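Erwood Dotted Planter Kit, bought from Zakton
3 out of 5
Posted 13 January 2025

I don't like planter kits. You usually pay extra for a box, a leaflet and a bag of dirt you could get at any hardware store. I bought this one because Zakton had it marked down and I needed a pot for a cutting that had been sitting in a jar since September.

The listing says "hand-finished stoneware." Maybe. It's a white ceramic pot with small painted dots around the side and a dark round saucer. To me the dots look printed by somebody in a hurry, and I don't know what finishing by hand means when it's on a product page with 800 five-star reviews, half of them one word long. I read through plenty of those before ordering. Very few mention drainage, and that was the only thing I wanted to know.

So, drainage. There is one hole. It works. I watered until it ran through and the saucer caught it all, but the saucer is shallow and I wouldn't walk away from it on a wood shelf. My old Grisden saucer has a deeper lip and cost less.

The soil is Akl potting mix and it's the best part of the kit. Dark brown, plenty of white perlite, no big chunks of bark. The bag claims it is "100% ready to use," so I left it alone for 48 hours after the first watering to see if it would sink. It dropped a little and I topped it up from what was left in the bag.

You also get a little brush with a light green handle for cleaning spilled soil off the rim and the table. I figured it was filler. I have used it more than the leaflet, I'll give it that, though an old paintbrush would do the same job.

Filled with the mix, on a white tabletop:

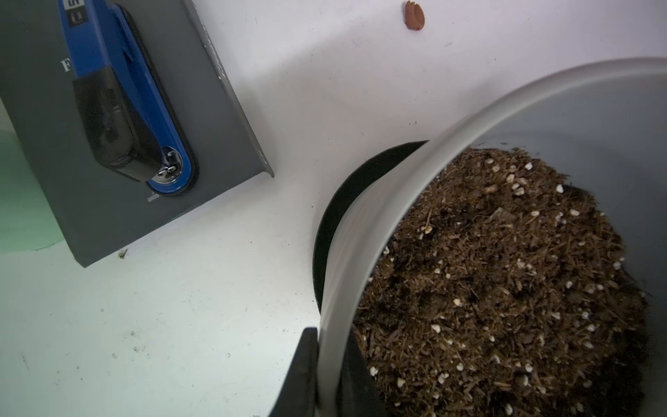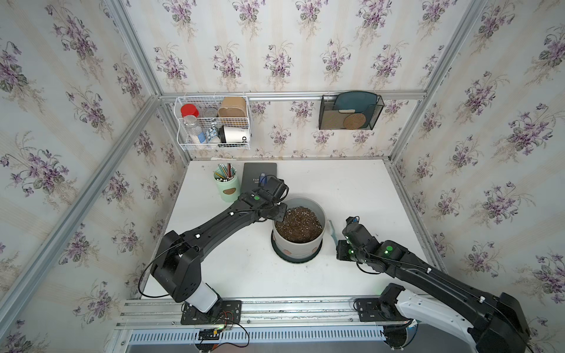
White was probably a mistake on my part. Every bit of wet soil that touches the outside leaves a mark, and the marks settle around the dots where a quick wipe doesn't get them. A damp rag and some rubbing does. If you repot often, get a darker color.

Would I pay full price? No. On sale it's a decent pot with good soil and a saucer that should be deeper. Zakton shipped it with one sheet of paper wrapped around the pot and mine still arrived in one piece, but I'd check yours before you throw the box out.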